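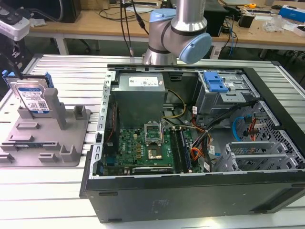 Dundaneck Refurbished Tower Desktops, Office Grade

Print this page | E-mail this page

Dundaneck sells used business desktops that have been cleaned, tested and fitted with a new or retested drive. The towers come off lease from offices, banks and school districts. They are full-size or mid-size cases with room inside for a second drive and at least one expansion card. Small form factor and all-in-one models are listed separately.

Towers are sold singly or in the Tosness classroom pack. The pack price is $1,319 and includes desktops, keyboards, mice and power cords. Monitors are not included in the pack but can be added to the same order. Call the Joseph warehouse for the current number of machines per pack, which depends on the model in stock that month.

Who buys them

Most of our towers go to small offices, libraries, tax preparers and church schools. They are a good fit for word processing, bookkeeping, web work, point of sale and front desk use. They are not sold as gaming computers. A graphics card can be added in most of them, but check the power supply rating first. Many business towers were built with a modest supply, and some use connectors that do not match a standard replacement unit.

Grades

Grade A: Light wear on the case. No cracks, no missing covers. Front ports all work.

Grade B: Scratches or label marks on the case. May have a replacement side panel or front cover that does not match exactly. All ports work.

Grade C: Sold for parts or for training. Powers on at the time it is shelved unless the listing says otherwise. May be missing the processor, memory or drive. No warranty.

The inside of the machine is held to the same standard for grades A and B. The difference is only in how the outside looks. If the computer is going under a desk, grade B will save money.

What is done before sale

The side panel comes off first and the dust is blown out of the power supply, heat sink and case fans. Fans that rattle or run slow are replaced. Old thermal paste is removed and new paste applied whenever the heat sink has been off. The memory is run through a full test overnight. The clock battery is replaced in every grade A and B machine regardless of its reading.

Each tower then runs under load for 14 hours. Machines that shut down, restart or run hot during this period go back to the bench or are moved to grade C.

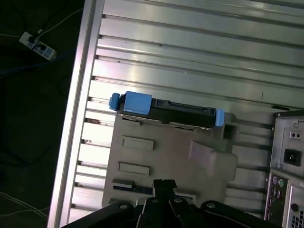
Drives are handled separately. A drive that arrives in a machine is wiped and checked for bad sectors and hours of use. Drives over our hour limit are not resold. Many buyers ask for a solid state drive in place of a hard drive, and we recommend it for anyone who will have the computer on all day. The machine will start faster and make less noise. A customer who needs a lot of cheap storage can keep a hard drive as the second disk.

Tool-free drive carriers stay with the case when we have them. Some older towers come in without the carrier, and in that event the drive is mounted with screws or an adapter bracket. Tell us if you need spare carriers. The Joseph warehouse keeps a bin of the common kinds and they are inexpensive, though we can't always match the color.

Memory and upgrades

Memory is installed in matched pairs where the board allows. If you plan to add more later, ask us to leave slots open and we will use larger modules. Mixing brands usually works. Mixing speeds also works in most cases, but everything will run at the slower speed.

Wireless is not standard on business towers. We stock a Pultberg USB adapter and a Pultberg internal card. The internal card has the better range and comes with 2 antennas that screw on at the rear of the case. It needs one free slot.

Opening the case

Shut down the computer and unplug the power cord. Press the power button once with the cord out to drain any leftover charge. Lay the tower on its side with the removable panel facing up. Depending on the model, the panel is held by a latch or by thumbscrews at the rear edge. Slide it back and lift.

Touch bare metal on the case before you touch any part. Do not put fingers or tools into an open processor socket. The contacts bend easily, and a bent contact is not covered under warranty. If you take the processor out, put a plastic cover over the socket until it goes back in.

Opening the case does not void the Dundaneck warranty. Adding memory, a drive or a card does not void it either.
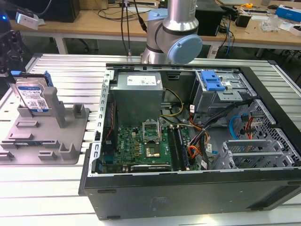

Dundaneck Equipment Catalog, Issue 14, page 30

Warranty and returns

Grade A and B towers can be returned within 30 days for any reason. The buyer pays return shipping unless the machine is defective. After that, parts are covered for the rest of the first year. We ship the replacement part, and you install it or have it installed. If you would sooner send the whole computer back to Joseph, we will do the work at no charge, but allow time for freight both ways.

Keep the box and foam inserts during the return period. Towers sent back in thin cartons often arrive with a bent case or a heat sink knocked out of place, and damage from poor packing will be deducted from the refund.

Ordering and pickup

Orders placed before noon usually leave the same day. Packs go by freight and need someone at the delivery address to sign. Liftgate service is extra and should be requested when the order is placed.

Pickup at the Joseph warehouse is by appointment. There is no pickup on Monday, when the trucks are unloaded. Bring the order number and a vehicle with a flat load area. August fills up early with school orders, and pickup times that month should be reserved well ahead.

Old desktops may be dropped off for recycling at the time of pickup. CRT monitors and laser printers are not accepted.

Print this page | E-mail this page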